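Wine Storage and Allocation: Frequently Asked Questions

3 min read

We use cookies to improve your visit. By continuing to browse, you accept our cookie policy. Accept | Manage settings

Who may join the Trirnham allocation list?
Any customer of legal drinking age with a delivery address in a state to which we ship. The list is limited to 556 members. Applicants beyond that number are placed on a waiting list in order of receipt.

When are wines offered?
The main offer is sent each September. Members have 30 days to respond, after which unclaimed bottles pass to the waiting list.

Is there a minimum purchase?
Yes. Members must take at least three bottles per offer. These may be mixed between the Onia white and the Sönmez red. 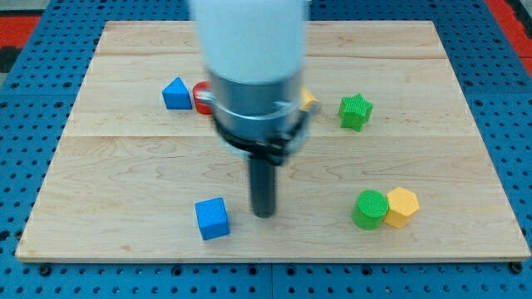
Can my wine be held for me?
Purchases may be stored at our Pemville cellar until the weather is suitable for shipping. Storage is free for the first 30 days. After that, a charge of $3 per case applies each month.

What if a bottle is corked?
Please keep the bottle with its remaining contents and the cork, and write to Chih-ming Hsueh in Member Services. Approved claims are settled by replacement or, where the wine is sold out, by account credit.

May I transfer my membership?
Memberships may be transferred only within a household. Requests should be sent in writing to Fahad Durrani, Allocation Manager.

Do you sell large formats?
Magnums of the Sönmez red are released in good years. The last release was 88 magnums, assigned by drawing.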